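Bin diary, second week

March 10, 2020

Woke before the alarm and took the kitchen caddy down while it was still dark. It had been full since last night and I had been pretending it wasn't. The liner had split at the bottom, so I carried the whole caddy down, tipped it into the brown bin and rinsed it under the outside tap. The tap is stiff and sprays sideways. Changed my socks.

I said I would write down everything I put in a bin for a month, and everything at work that I end up dealing with, which is more than I thought. Last week's entries are mostly weights. I got bored of only weights so I am going to write a bit more round them.

Home, before work

Food waste, including the split liner: 1,200 g. A good part of that is the cabbage. I bought a whole one because the halves looked grey at the cut side, and then I ate less than half of it, so next time I should take the grey half and trim it.

Porridge for breakfast, made in the small pan. Finished the oats and flattened the box. The inner bag goes in general waste here, though Ruth Tapley says her council takes them. Ruth lives two streets over the boundary and has a different set of bins with different lids, and whenever we compare notes one of us goes home and does it wrong.

Found three more of the plastic lids that belong to nothing. I have put them in a carrier bag on the back of the door. If nothing turns up to fit them by the end of the month they are going.

Packed lunch: cheese roll, apple, the last of the carrots. Everything in the Bokska tub, which has a crack in one corner but still shuts. I have wrapped the roll in the same piece of greaseproof since last week. It is getting soft along the folds and I think it has one more day in it.

Bus was late. Read the leaflet about the new collection days again. It has a drawing of a foil container with a tick on it and then, on the back, a drawing of what looks like the same container with a cross. The cross one has little marks in it that I suppose are meant to be food. It took me until the roundabout to see them.

Work, morning

The bins on our floor were emptied overnight but the liners had not been replaced in two of them, so someone had thrown a teabag straight into the bare bin by the sink. I fished it out with a spoon. Washed the spoon.

Sayaka Okabe asked whether I was weighing other people's rubbish as well as mine. I said only if I was the one who carried it. She said in that case she would start carrying her own, and she did, for one banana skin.

Made a new label for the metals bin. The old one said CANS in capitals and people took it at its word. Jar lids and foil were all going in general waste. The new one says "Cans, clean foil, metal lids" and I have stuck it on the front where you see it as you come in, and a second on the lid. The tape from the stationery cupboard is the sort that lifts at the corners, so I used the parcel tape.

A delivery came from Sekiguchi before eleven. Two boxes, one inside the other, with a good deal of brown paper packed round the inner one. I smoothed out the better sheets and put them in the bottom drawer. We get through a lot of it for padding and I don't see why we should buy any. The torn bits went in paper. Weight of the box and torn paper together: 2,125 g. That is the heaviest single thing so far, and nearly all of it is the outer box. I wrote to them last December to ask if they could send things in one box. They sent a nice reply and the next order came in two.

Lunch

Ate my roll at the window end. The apple was floury and I ate it anyway.

Charito Ignacio had brought in something from the new place, Forketent, which does hot food in foil trays with a card lid. She said it was very good but there was too much rice. We talked about whether the card lid is card. It has a shiny side. I tore a corner to look and there was a thin film that stretched before it broke, so it is card with something on it, and that is general waste as far as the leaflet goes. Annoying, because the rest of it is easy.

She asked why I had started all this. I told her about the moving house business, when I had to empty the cupboard under the stairs and found I had kept 192 plastic takeaway tubs. I did count those. It was a low afternoon. Charito said her mother has more than that and uses every one of them, and I believe her.

Thiện Trịnh says the thing to do with foil is save it up and press it all into one ball, as small bits get lost at the sorting place. I had half heard this before. He keeps his in a jar until there is enough to make a ball the size of a fist. I have started one at home with the tops off the yoghurts and it is the size of a walnut.

Work, afternoon

Spent the first part on the order forms and got them done sooner than I expected. Siiri Seppälä came by to ask if the Skelier shelves had arrived. They haven't. She has been promised them for so long that she has started stacking things on the floor where they would go, in the order they would be in.

Then I went round with a bag for whatever had been left on tables. I do this most days now. It started as part of the diary and has turned into a thing people expect, and I am not sure how I feel about that. Siiri said if I stop now there will be complaints.

At the white table there was a foil tray, and next to it a piece of brown paper screwed up into a ball. These are the two things I get asked about most.

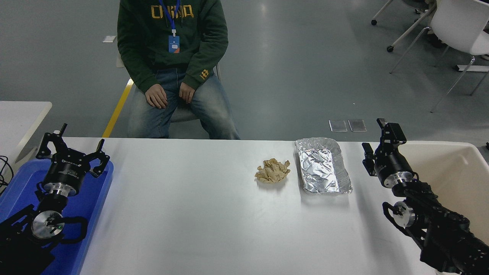
Brown paper and foil tray, side by side on the white table. The paper cup at the right-hand end is in the next one.
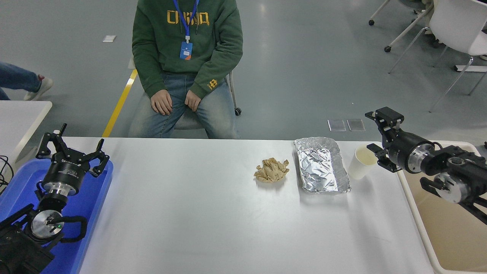
What I did with it

Paper first. I opened it out flat on the worktop in the kitchen. A few creases will never come out but there was no grease on it that I could feel, so it went into the drawer with the Sekiguchi sheets. If there had been grease I would have torn that part off for the food caddy and kept the rest.

The foil tray I wiped round with a damp cloth and put in metals, under the new label. I folded it in half first and then in half again. Thiện would say keep it for the ball. I think a whole tray is big enough to look after itself.

The cup was the awkward one. Paper cups are lined, the same as Charito's lid, and our paper bin doesn't take them. There is meant to be a cup collection point by the main stairs. I walked down with it and the tube was there but it was full to the top with cups and somebody's umbrella, so I brought it back up and stood it on the shelf over the sink. It can go down tomorrow. I wrote CUPS on a sticky note and put it next to it, and by the time I left there were more cups there, which I should have seen coming.

I did not weigh any of these. The kitchen scales were in use for the post.

Home, evening

Rain on the way back, and the recycling box had been left out with no lid on, so the cardboard at the top was sodden. I took off the wet layer and laid it over the radiator in the hall. The house smells of it now.

Dinner was cabbage, the other end of it, fried with an egg and the heel of the loaf. Ate the lot. Peelings and the outside leaves into the caddy with a new liner. I have doubled the liner — two thin ones, one inside the other — and will see if that does better than the last.

Washed the Bokska tub and dried it upright so the water runs out of the crack. The greaseproof did not last its extra day. It came apart when I shook the crumbs off, so it has gone in with the peelings, and I need to cut another piece.

Looked through the carrier bag of lids again and one of them fits the sugar jar. It isn't the sugar jar's lid but it fits. Two left.

To do tomorrow: take the cups down, ask whoever does the stairs about emptying the tube, ring Ruth about the inner bags. Buy half a cabbage next time. Put the blue box out before seven with the lid on and a brick on the lid.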